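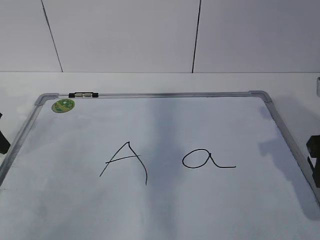 Slide 1. Capital A, small a, black marker on a whiteboard.

Leave it up for a bit. Let people wonder why they came.

Then: this is the kind of job we were asked to hand over at Wijaya. Lettering. Boards, shelf cards, the headings on the training sheets. Small work, and Jolanta Nowicki had done it for 18 years on top of her proper job in dispatch.

Say plainly that I was against it, and still mostly am. Don't soften this for the Graveck people in the second row.

The sales line was "frees up your staff". Ask the room: frees them up for what? Pause. (In Bastidia someone shouted "meetings". Take it if it comes.)

What changed in the first four months:
Jolanta got her afternoons back and was given returns to fill them. She didn't ask for returns.
Joaquín Salinas became the person who wipes the boards, lines them up and sorts out faults. His job title is the same. So is his pay.
We logged 34 stoppages. Each one needed a person standing there, and those hours went down as "supervision" — a word worth being suspicious of.

Back to the slide. Look at the smudges down the middle of the board. Somebody still has to clean a whiteboard, and cleaning wasn't in the quote.

Be fair here. Nabila Kusuma's wrist trouble eased once she stopped doing shelf cards, nearly 1,350 of them last year. She'd want me to say so. She'd also want me to say she asked for a label printer first.

Adi Chong will bring up Dandari. Answer: different site, twice the staff, and they talked to the floor before they signed anything. We did it afterwards, in April, with sandwiches.

If short of time skip the costs and go straight to the question for managers: whose day gets worse, and have you asked them?

Hand over to Nabila Ngui for the union side.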